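Handout 4: Reading the claims of a charity shop
Ethical trade and non-profit retail, evening course
Tutor: Hiba Ghanem
5 December 2020

Bring last week's notes. We ran out of time on pricing, so the first part of this overlaps with what I said then.

Where we had got to

A shop that sells goods "for good" is still a shop. It pays rent, buys stock, loses some of it and marks down what won't sell. The label on the door tells you who owns the profit, if there is any. It tells you very little about whether the maker of the goods was paid properly. Students tend to run these two things together, and so do most of the shops.

There are two broad kinds to keep apart:

The fundraising shop. Sells donated or bought-in goods and passes the surplus to a cause. The makers may be anybody.

The livelihood shop. Sells goods made by the people it says it helps. The sale itself is meant to be the help.

Plenty of shops do both under one roof and report them as one. Be suspicious when that happens. A tea towel made by a co-operative member and a tea towel bought from a wholesaler can sit on the same shelf at the same price, with one card above the pair of them.
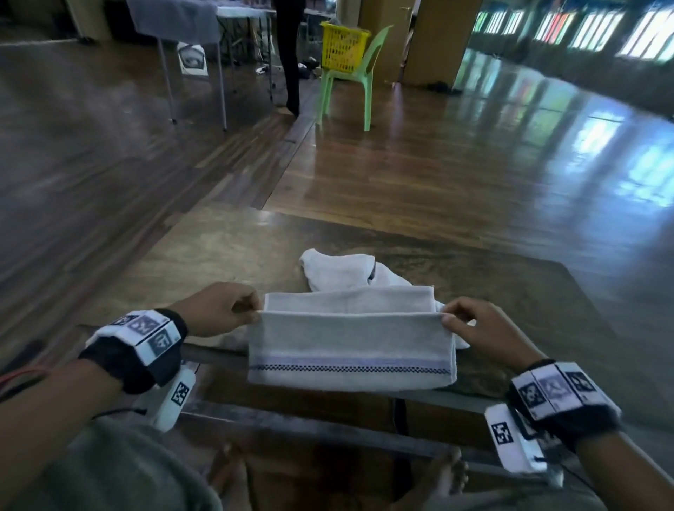
The card will usually say something like "every purchase changes a life". Ask what a purchase would have to do for that to be true. Does it add an hour's work? Does it pay for an hour already worked? Or does it go towards the rent in a market town a very long way from the workshop? All of these may be decent uses of money, but the card only fits the first, and perhaps the second.

Case: Khasawneh Textiles and the Suscombe shop

You have the leaflet in your pack. Khasawneh is the workshop; the shop in Suscombe is run by a separate charity that buys from it. The leaflet says the partnership "supports 300 women". I wrote to the shop to ask what that meant, and Khalil Boutros, who keeps their books, was good enough to send a proper reply. The figure is everyone who has ever been through the training. In September the number being paid for work was 131. Of those, 106 had worked in every month of the season.

None of these numbers is a lie. They answer different questions, and the leaflet chose the largest. I would like you to get into the habit of asking for the other ones. Mr Boutros had them to hand, and I suspect they had never gone on the leaflet simply through lack of anyone asking.

Note also what we still don't know. We don't know hours. We don't know whether the pay was by piece or by the day. We don't know what the women would have earned elsewhere, and without that the word "supports" is doing a lot of work on very little food.

Points to check on any leaflet or website

1. Who employs the makers? If the answer is "our partners", find out who they are and whether they publish anything.

2. Is the wage stated, and against what? "Above the local minimum" can mean a penny above, and some places have no minimum at all.

3. What happens to unsold stock? A shop on sale-or-return has pushed its risk back on to the workshop. Read the terms if you can get them.
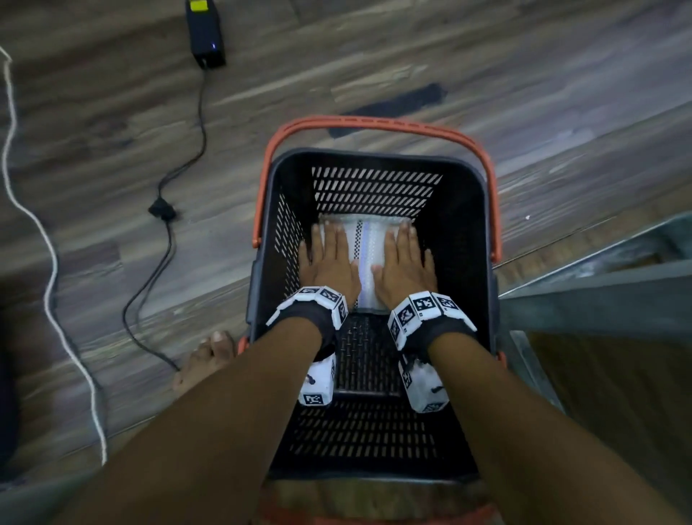
4. When are the makers paid? Payment on order is worth far more to a small workshop than payment on sale, even at a lower price.

5. Who wrote the stories? Most carry a first name and a happy ending. I give them no weight as evidence, though I do read them.

The trouble with labels

Somebody always asks at this stage whether a certificate settles the matter. It settles part of it. The Gritach mark, which is on the Suscombe shop's napkins, covers how the cotton is bought. It does not cover sewing, packing or anything later. A shopper who sees it on a finished napkin will fairly assume it covers the napkin. I have raised this with the scheme and was sent a brochure.

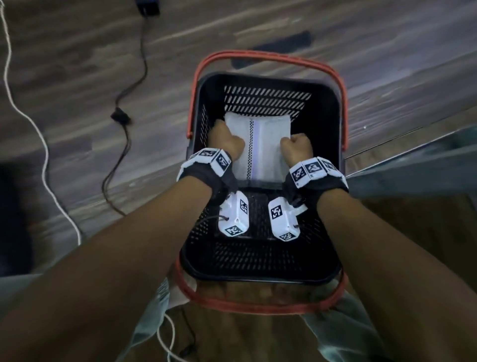
Small workshops also complain, with reason, about the cost of being inspected. A larger rival can pay the fee and fill in the forms, and so ends up looking the more ethical of the pair. The Prorwood report in your reading makes this argument well. Its second half, which proposes that shops should inspect each other, I find hard to take seriously, but see what you think.

Reading for next time

The Prorwood report, chapters 1 and 2. Skip the foreword.
The Suscombe leaflet again, marking every sentence that could be checked and has not been.

Written work

Choose a non-profit shop you can visit or whose website you can read. Pick one claim it makes and write to ask what lies behind it. Be polite; you will often be writing to someone unpaid. Hand in the letter, the reply if there is one, and a page on what you would still want to know. If you get no reply, say so and leave it at that. Silence in the run-up to Christmas proves nothing either way.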